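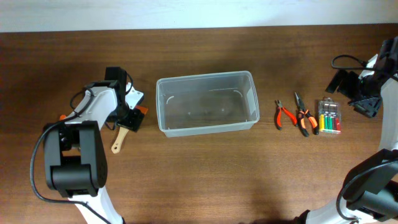 Rehair or new bow for an old school cello outfit?

Posted in: Strings, repairs and upkeep

I have a three-quarter cello bow that came with a second-hand outfit for my daughter. The stick is brazilwood as far as I know, no stamp that I can find, and the hair is yellow near the frog and thin on one side. When I tighten it the stick pulls slightly to the left. The shop in town quoted £50 for a rehair and said a new student bow would be £70, so there isn't much in it. She is working towards Grade 2 and will probably need a full size before long. Is it worth having the old one done? The case also has a Pruda carbon bow in it, but that is a violin bow and no use to us.

Ballance

Alper Soylu
Look at the side the hair is missing from first. If most of it has gone on one side, the remaining hair pulls the stick over when you tighten it, and a bow that looks bent can be quite straight. Slacken it right off and look down the stick from the frog end. If it is straight when slack, a rehair may well cure the pull. If it is still off to the left, ask the repairer whether they would heat and straighten it, and what that adds to the bill. On a plain brazilwood stick I wouldn't pay for both.

Check the head as well. A hairline crack behind the tip plate means the bow is finished at this price level, and no decent repairer will put new hair in it. Check too that the screw turns freely and the frog doesn't rock. A worn eyelet is a cheap part and can be changed at the same visit.

If all that is sound I would have it rehaired. A £70 new bow is often no better than what you have, and some of them arrive with poor hair. Ask for it back with a bit of slack in it — hair put in too short in damp weather can't be let down properly once the heating goes on in October.

Zorkow
Just get a new one. We had ours rehaired and she outgrew it 6 months later.

Poduval
Depends who is doing the work. Fifty is fair where I live if it includes cleaning the stick and a new wedge, so ask. I'd also ask your daughter's teacher to play both before you decide. Ours kept a bow in the cupboard that she lent out between sizes, and we paid nothing until the full size came along. Whatever you do, loosen it after every practice.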